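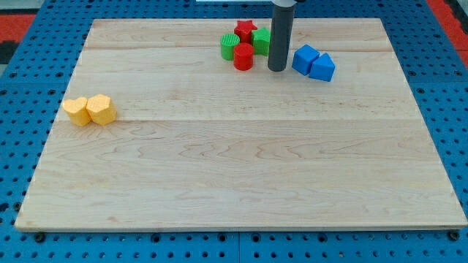 Last updated: December 15, 2023

by King-fai Chang

ok, board thread. A few of you asked what I ended up doing about a work surface after the September disaster (the old one split right along a glue line, RIP) so I'm going to do this in pieces while my coffee is still hot

1/ It's maple! Pale, blond, strips glued up side by side, and it sits flat on top of the blue pegboard table. I went back and forth on maple vs. beech for weeks and then Cheuk-hei Fung told me to stop texting her wood samples and just pick one

2/ Came from Siu, the little lumber place out past Dirkcombe. They do glued panels in a couple of widths and they'll trim the ends while you wait. I paid for 2 in case I wrecked the first one. Have not wrecked the first one (yet)

3/ The grain is so much nicer than I expected from a panel in the discount rack. Soft wavy lines, kind of honey in places, and you have to go looking for most of the seams. There's one long straight one toward the far side that shows more than the others. Doesn't bother me. Cheuk-hei says it would bother her every single day

4/ THE BLUE THOUGH. People keep asking if I painted it. No! The pegboard sheets came that color. I wanted gray, gray was backordered forever, and now I'd be sad to see it go. Pale wood on that blue makes me weirdly happy at 7 in the morning

5/ Why pegboard on a table and not on the wall like a normal person: holes everywhere. Stops, pegs, little clamps, whatever, you can put them wherever the job needs them and move them again after lunch. Downside is that small screws go down the holes and live there now

6/ Sanding. I did 15 minutes a side with fine paper and a block, always along the grain, then wiped it down and did the edges by hand. Please don't skip the edges. A sharp front edge on a board this wide will find your forearms

7/ Finish is one thin coat of Skistumard oil, left overnight, buffed with an old T-shirt. I tried a second coat on the offcut and it went more yellow than I like, so one it is. If you want it darker, go for it, your board your rules

8/ Someone asked about it warping. I keep the spare standing on edge with air on both sides, and when I oil I do both faces the same day. My first board only ever got oil on top and it cupped like a potato chip, so learn from me please

9/ For the Dronport people: yes I'll bring the spare to the swap, no I will not be trading it for another box of hinges. I have so many hinges

10/ Next up is a shallow tray for pencils and the square, probably from the leftover ends. I'll add to this thread when it's cut. If you've got a good way to get lost screws out from under pegboard, my replies are open

Contact | © 2023 King-fai Chang | Back to top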